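DANC 200: Dance Notation and Repertory
Unit 3 handout, prepared by Mirela Bastos

Repertory is recorded in two forms: a written score and a rehearsal film. The score gives the step, direction, level and count. Film gives phrasing and attack, but it also keeps the errors made on the day. Where the two differ, follow the score and note the difference in the margin. 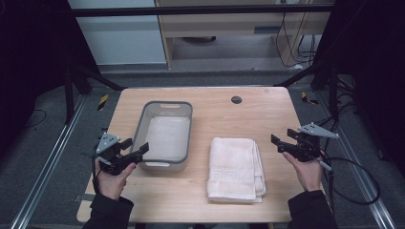

When is a dancer's change to the material entered in the score? After the choreographer has approved it in writing. Until then it goes in pencil, with the dancer's initials.

The set work for this unit is Hunville, a quartet by Cleiton Tavares – 11 sections, no fixed music. Sections 3 and 4 share a floor pattern. Read them together.

Counts are given in eights unless marked. A held position is written with its full duration, even across a page turn.

Due in December: a score of section 3, at least 50 measures, with a floor plan for each entrance. Hand copies to Man-sik Yook in the studio office.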